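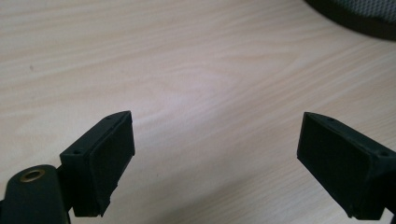

Hospital music rounds are short live performances given at or near a patient's bed, usually by one or two players. I've been keeping this entry up for a while now, so forgive me if it reads more like a neighbor talking than a textbook!

Overview

A round is different from a lobby concert. The players go from room to room, knock, and ask if the patient would like a song. Plenty of people say no, and that counts as a perfectly good visit (I love this part of the training). A stay in one room lasts a song or two, sometimes longer if the family starts making requests.

It also isn't music therapy, though the two get mixed up all the time. Music therapists set treatment goals and write in the chart. Rounds players do neither.

History at Rosine

The program I know best is at Rosine Hospital, a 376-bed place that started with 2 guitarists on the orthopedic floor. The nurses there asked for them back, then the cardiac floor wanted them too, and by the next November the rounds had spread to seven units. The hospital logged 3,658 room visits in the program's busiest year – a number I had to read twice.

Jondia Medical Center runs a smaller version with harp and voice only. The Tawfik Fund pays for instruments and parking at both hospitals, and parking matters more than you'd think if you've ever hauled a cello across a garage.

Instruments

Nylon-string guitar, ukulele, small harp and flute are the usual picks. Brass is rare. Anything that goes into a room has to be wiped down between patients, so players tend to leave their fancy old instruments at home. Rosine keeps loaners made by Latell, a little workshop whose guitars have a sealed finish that puts up with all that wiping.

Scheduling

Most rounds start at 2 in the afternoon, after lunch trays and before the evening shift change. Isolation rooms are skipped, although Jondia players will sometimes sing from the hallway with the door open – with the charge nurse's okay, of course.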